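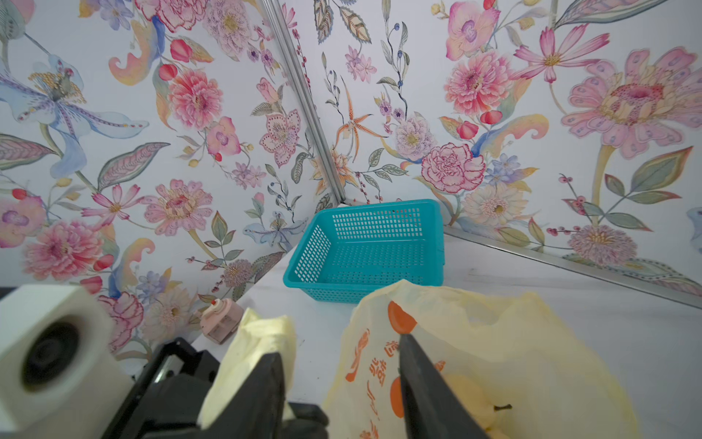

Protokoll der Sitzung des Elternbeirats, Förderzentrum Barel

Ort: Mehrzweckraum im Erdgeschoss
Beginn: 19.05 Uhr
Anwesend: Elternbeirat (beschlussfähig), Schulleitung, Beratungslehrkraft, eine Vertretung des Vereins Stonby
Protokoll: Schriftführung des Elternbeirats

TOP 1 Genehmigung des letzten Protokolls
Das Protokoll der Sitzung vom März wird mit einer Korrektur genehmigt. Bei TOP 4 muss es heißen »Lesepaten« und nicht »Leseproben«.

TOP 2 Leseförderung bei Legasthenie
Die Beratungslehrkraft berichtet über die Gruppe »Pace«. Die Gruppe trifft sich zweimal in der Woche in der sechsten Stunde. Es wurden 92 Kinder der dritten und vierten Klassen getestet, die Eltern haben vorher schriftlich zugestimmt. Die Ergebnisse werden nur in einem persönlichen Gespräch mitgeteilt. Mehrere Eltern fragen, warum die Einladung zu diesem Gespräch so spät gekommen ist. Die Schulleitung erklärt, dass die Auswertung länger gedauert hat als geplant, und bittet um Entschuldigung.

Eine Mutter möchte wissen, ob das Kind bei der Teilnahme den Sportunterricht verpasst. In der Klasse 3b ist dies zurzeit der Fall. Die Schulleitung prüft den Stundenplan bis zur nächsten Sitzung.

TOP 3 Nachteilsausgleich
Es wird diskutiert, ob die verlängerte Arbeitszeit auch bei kurzen Tests in Mathematik gilt. Die Lehrkräfte haben dies bis jetzt verschieden gehandhabt. Es wird gewünscht, dass die Schule eine schriftliche Regel macht und diese an alle Eltern verteilt. Der Entwurf soll im Mai vorliegen.

TOP 4 Lernprogramm Gosis
Die Lizenz für das Programm läuft zum Ende des Schuljahres aus. Eine Umfrage bei den Eltern hat gezeigt, dass rund 65 Familien das Programm auch zu Hause benutzen. Einige Eltern finden die Übungen zur Silbentrennung gut, die Diktate aber zu schnell gesprochen. Die Verlängerung wird nicht sofort beschlossen. Zuerst soll ein zweites Angebot eingeholt werden.

TOP 5 Finanzen
Der Verein Stonby gibt für das kommende Schuljahr einen Zuschuss von 4.000 Euro. Das Geld ist für Lesematerial und die Honorare der Förderstunden bestimmt.
Abstimmung über die Annahme: einstimmig dafür.

TOP 6 Verschiedenes
Der Elternabend über Hausaufgaben und Konzentration wird in die Aula verlegt. Beginn bleibt 18.30 Uhr. Fragen an die Referentin können vorher im Sekretariat abgegeben werden, auch anonym.
Die Tür zum Fahrradkeller schließt noch immer nicht richtig.

Ende der Sitzung: 20.50 Uhr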